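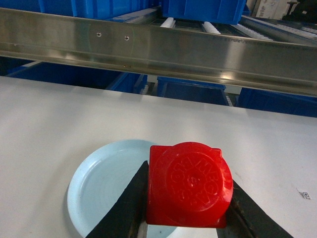 Wrist camera view with the red block between the fingers.

Setting Up a Sort Task in Jaseo

Step 1. Open the station file and load the wrist and head camera streams. Set both to the same rate before calibrating. The wrist stream is used for the final approach only.

Step 2. Define one region for each plate. The planner treats a region as a circle, and the rim must fall inside it. Set the approach height to 16 mm and save.

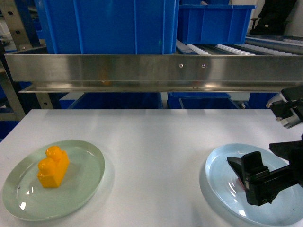
Step 3. Assign a target bin to each color class. Bin labels follow the rack map, left to right. Run the planner in preview mode and confirm that the path clears the steel uprights by at least 7 mm.

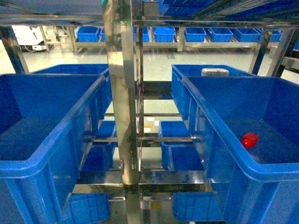
Perance Department of Robot Software

Execute the task at reduced speed for the first three cycles. If the planner reports a blocked path, raise the retreat height and preview again. Changes to the rack map must be approved by So-ying Fu.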